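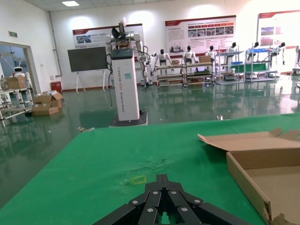

Do Robots Follow Rules?

People love to say that robots always follow the rules. Be careful with that one. A robot doesn't know any rules. It has a program, and a person wrote the program, and people forget things.

So there are safety rules for the people, too. Many workplaces have some like these:

Stay out of reach when the arms can move. A robot that is standing still may only be waiting for its next command.

Know where the stop button is before you start.

Go slow when a person is close by.

Keep your fingers away from the gripper. It can't tell a finger from a pencil unless someone has taught it how.

Sounds good. But a rule on a wall doesn't stop anything. Skitside, a company that tests robot arms, had 30 rules in its handbook. When workers were asked, most could remember 4. Is that a safe place? What would you ask the boss?

Watch out for big promises as well. If an ad says a robot is "totally safe," ask: Who tested it? How many times? Did they test it with people walking past, or in a quiet room? A robot can do a job right 646 times and still get the next one wrong.

Rorkance Kids | Contact us | © 2022 Rorkance | Back to top

We use cookies to help this site work. Accept | Settings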